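Les règles qu'on écrit avant de lancer la simulation

Depuis le mois d'août je travaille sur un petit document interne que tout le monde chez nous appelle « le cahier ». Ce sont les règles de bonne pratique pour préparer une tâche de manipulation en simulation, avant de laisser un modèle s'entraîner dessus. On m'a demandé de l'écrire en français, qui n'est pas ma langue maternelle, et je crois que cela m'a aidée : quand je ne trouve pas le mot juste, souvent la règle n'est pas claire non plus.

Notre équipe est petite. Le projet porte le nom de Clekano et il s'occupe de rangement domestique : prendre des objets sur un meuble, les poser ailleurs, ne rien faire tomber. Nous avons une bibliothèque de 136 scènes d'intérieur, que nous avons héritée en partie d'un projet plus ancien, Sasura. Les scènes de Sasura sont belles, mais chacun y avait mis ses propres habitudes. Dans une scène les masses étaient en grammes, dans une autre en kilogrammes, et un coussin de 40 kilogrammes est resté chez nous pendant des semaines sans que personne ne le remarque. Le bras ne le touchait jamais.

La première règle du cahier vient de cet épisode. Tout objet présent dans une scène doit avoir des propriétés physiques vérifiées, même s'il ne fait pas partie de la tâche. Volker Kramer, qui relit mes textes et qui est plus sévère que moi, voulait écrire « tout objet susceptible d'être touché ». J'ai refusé. Comment savoir à l'avance ce qui sera touché ? Une politique mal entraînée touche à tout.

La deuxième règle concerne les noms. Un objet porte un nom qui dit ce qu'il est pour une personne qui entre dans la pièce. J'ai trouvé dans les anciens fichiers des choses comme « prop_b_final2 ». Si l'instruction donnée au robot contient un nom, ce nom doit être le même dans la fiche de la scène, et si deux collègues ne donnent pas le même nom à l'objet en le regardant, on le change ou on change l'objet. Nous faisons ce contrôle à deux, sans se parler, chacun avec sa feuille. C'est un peu scolaire, je sais.

Je prends le cas d'une scène de salon sur laquelle je travaille en ce moment. Le bras est fixé sur une table d'appoint, à côté d'un canapé, et les objets sont posés sur l'assise.
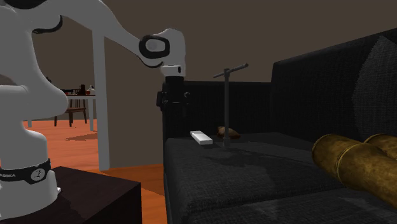
Scène de salon en simulation : le bras, le canapé et les objets sur l'assise, près de l'extrémité gauche.

Pour l'objet brun, j'avais écrit « pomme de terre ». Soudabeh Shokri avait écrit « petit pain ». Pour le petit rectangle blanc, elle avait mis « télécommande » et moi « boîte ». Donc sur cette scène la deuxième règle n'est pas respectée, et elle retourne en préparation. La discussion a duré toute une matinée, parce que le modèle 3D a un nom dans le catalogue et que l'on pouvait simplement le recopier. Mais le robot ne lit pas le catalogue. Il reçoit une image et une phrase, et si la phrase dit « pain » alors que l'image fait penser à un légume, on mesure autre chose que la manipulation.

La troisième règle traite des surfaces molles. Dans beaucoup de simulateurs, une assise de canapé est un volume rigide avec une jolie texture. On peut travailler ainsi, je ne suis pas contre, mais il faut l'écrire dans la fiche. Un support haut et mince, en forme de T, qui tient debout sur une assise rigide ne tiendrait peut-être pas debout sur une vraie mousse. Notre règle dit maintenant : si la surface est rigide dans la simulation et souple dans la vie, la fiche porte la mention « support rigide », et les résultats de cette scène ne sont pas mélangés avec les autres dans les tableaux.

La quatrième est la plus discutée. Elle parle du dégagement autour du bras. Au départ de chaque essai, la pince doit être libre de tout contact, et le chemin entre sa position et le premier objet doit exister. Cela paraît évident, mais un dossier de canapé est un obstacle très traître. Vue sous un certain angle, la pince semble être devant, et vue de l'autre côté elle est presque dedans. Il est donc interdit de valider un départ avec une seule caméra. On vérifie avec le calcul des collisions, puis avec au moins deux vues. Sur les 2892 départs que nous avions enregistrés pour toute la bibliothèque, 311 n'ont pas passé ce contrôle. Je ne donne pas ce chiffre pour me plaindre des anciens, une bonne partie de ces départs, c'est moi qui les avais validés.

Il y a aussi la question du décor. Volker souhaitait supprimer tout ce qui est loin du bras : la table à manger du fond, la chaise, les petites choses rouges sur la table. Cela accélère le calcul, c'est vrai. Moi je voulais les garder, car une maison n'est pas vide et un modèle doit apprendre à ne pas s'occuper de ce qui ne le regarde pas. Nous avons trouvé un compromis dans la cinquième règle. Le décor reste, mais il est figé, et la fiche dit clairement quels objets sont actifs et lesquels sont du décor. Les deux traversins dorés à droite de l'assise, par exemple, sont actifs. Ils peuvent rouler, et la personne qui écrit la tâche doit y penser.

On me demande parfois pourquoi ne pas reprendre simplement une norme existante. Il existe des normes sérieuses pour la sécurité des robots réels, et nous les suivons dans l'atelier. Elles protègent les personnes. Notre cahier protège plutôt les résultats, et il faut que chacun comprenne cette différence, surtout les stagiaires, qui pensent quelquefois qu'en simulation tout est permis.

Pour la suite, il me reste à rédiger la partie sur l'éclairage et celle sur les ombres, où Soudabeh a beaucoup plus d'expérience que moi. Elle propose trois éclairages obligatoires par scène, je trouve que deux suffisent pour commencer. Nous allons faire un essai sur quelques salons et je publierai les fiches modèles ici, avec la version corrigée de la règle sur les noms. Si vous travaillez sur un sujet proche et que vous avez une fiche de scène à partager, même incomplète, je la lirai avec plaisir.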